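Zunberg tabletop arm review: can it put the fruit away yet?

My friend Ataahua Dunstan has been after me for months to write up the Zunberg arm, mostly so I'll stop talking about it over dinner. So okay, here goes! I wanted to know one thing: is a small arm any use for tidying up, the boring stuff I do every day without thinking?

Setup took me 2 evenings. The base is easy, the cable is a pain (it flops around in front of the gripper and I never found a clip I liked), and the Vultent software wanted updates every time I looked at it. My test chore is fruit into a bowl, with fake fruit so I don't have to care about bruises.
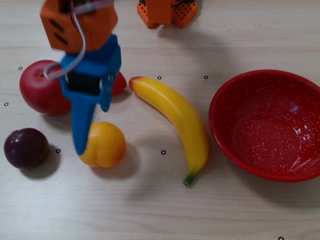 Reaching in over the peach, bowl still empty.

Round things are where it does best. The fingers taper down to blunt tips, and with a bit of elbow room they get around a plum or a peach pretty well. Crowd the fruit together and it gets fussy, and the banana is its own special headache because the arm has to turn to match the angle before it grabs. I ran 14 rounds in a row one rainy Saturday and had to step in on plenty of them, mostly banana trouble, once because it shoved the apple instead of lifting it.

It's slow, too. I can clear that table in the time it takes the arm to make up its mind about the strawberry. Then again, I wasn't doing anything else with my hands while it worked, so I got a whole cup of coffee out of it.
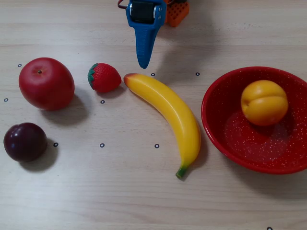
Would I buy it again?

For chores, no, not at 1000 dollars. The Cronin I tried in February was quicker but much louder, and it hated anything small. For tinkering, yes, I love the thing and it's staying on my table. Next up is socks. Wish me luck.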